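Chapter 4
Kitchens and the People Who Use Them

Reading time: 10 minutes

When I was a girl my grandmother kept her flour in a drawer. It was a deep drawer lined with tin, low down beside the stove, and she would pull it open with her foot, because by the time she needed flour her hands were usually covered in something else. I thought every kitchen in the world had a flour drawer. It was only when I went away to school in Clekbridge, and boarded with a family who kept theirs in a jar on a high shelf, that I learned a kitchen could be set up some other way (and I spilled a good deal of flour finding it out!).

I tell that story to every new class, and I am telling it to you, because this chapter asks you to look hard at a room you have probably walked through every day of your life. In the last chapter we studied the house as a whole: how it sits on its lot, where the light comes in, why the front door is where it is. Now we go indoors and stay in one room for quite a while. Bring a tape measure if you have one, and a pencil with a good eraser.

The kitchen is the hardest room in the house to plan. A bedroom can be the wrong shape and people will still sleep in it perfectly well. A kitchen has water, fire, knives, weight, steam, small children and somebody in a hurry, and all of them meet at the same counter at six in the evening. A few inches in the wrong place and you feel it every single day. I once worked on a row of houses in Ronddale where the oven door and the back door could not both be open together. The families there had been shouting warnings to each other for years before anyone thought to rehang the back door so that it swung outward, a job that took one morning.

Older books on home planning, and you may still find a few of them in your school library, begin with appliances. They tell you the size of a range and the size of a sink, and they show you how to fit them in like puzzle pieces. I would like you to begin with the cook. Watch someone make a meal, any meal, and write down where they walk and what they reach for. You will see that they return to the same two or three spots again and again, and that the things they want are very often somewhere else. My old colleague Juraj Polák used to do this with a length of yarn, tying it off at each stop, and by the time supper was ready the kitchen looked like a badly made sweater. He kept the yarn from one house in Praltport on his office wall until he retired.
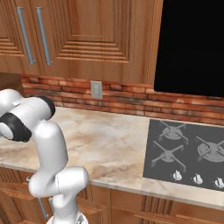 Figure 4.1 Wooden upper cabinets in a computer-drawn kitchen.

Upper cabinets deserve some thought before we go any further, as they are the part of the kitchen people argue over most. A wall of cabinets gives you a wonderful amount of storage without taking up a single inch of floor. It also puts half of that storage above the easy reach of a good many of the people who live in the house. The lowest shelf is the one everybody uses. The middle shelf is fine for most grown-ups. The top shelf, in almost every home I have visited, holds a fondue set, a cake stand and the instructions to something that was given away long ago.

Tracey Hebden, whose drawings appear later in this chapter, likes to ask her clients to stand at the counter and reach up with a full dinner plate in one hand. It must be a real plate, and it must be the hand they would naturally use. She marks the height where they stop feeling comfortable, and that mark goes into her plans. One of her clients was 74 when they did this, and her daughter, who would be sharing the kitchen, was a good deal taller. The two marks were so far apart that Tracey gave them a plate rack between the counter and the cabinets, low enough for both. You will see the drawing in Section 4.3, and I think it is one of the nicest small pieces of planning in the book.

We will spend time on counters, too. Counter height is a bit like shoe size, in that there is a common one and a great many people it doesn't fit. A baker kneading dough wants a lower surface than a person slicing tomatoes. The Krajčí house, which we met in Chapter 2 when we looked at sloping lots, has counters at two heights for just this reason, and when we return to it you will be asked to work out which of the two belongs beside the stove.

Before you read on, please do the following at home. It will take you one evening, and you will need your notes for Section 4.1.

Draw the outline of your kitchen on squared paper. Mark the sink, the stove, the refrigerator, every door and every window. Don't worry if the walls come out crooked, as they often are.

Ask whoever does most of the cooking if you may watch them for one meal. Make a dot on your plan each time they stop, and join the dots as you go.

When they have finished, ask them which one thing they would move if they could. Write the answer down in their own words, and bring it with you to class.

4.1 Following the Cook

Take out the plan you made at home and find the spot where your pencil lines are thickest. We will call this the working center, and for most families it lies somewhere between the sink and the stove.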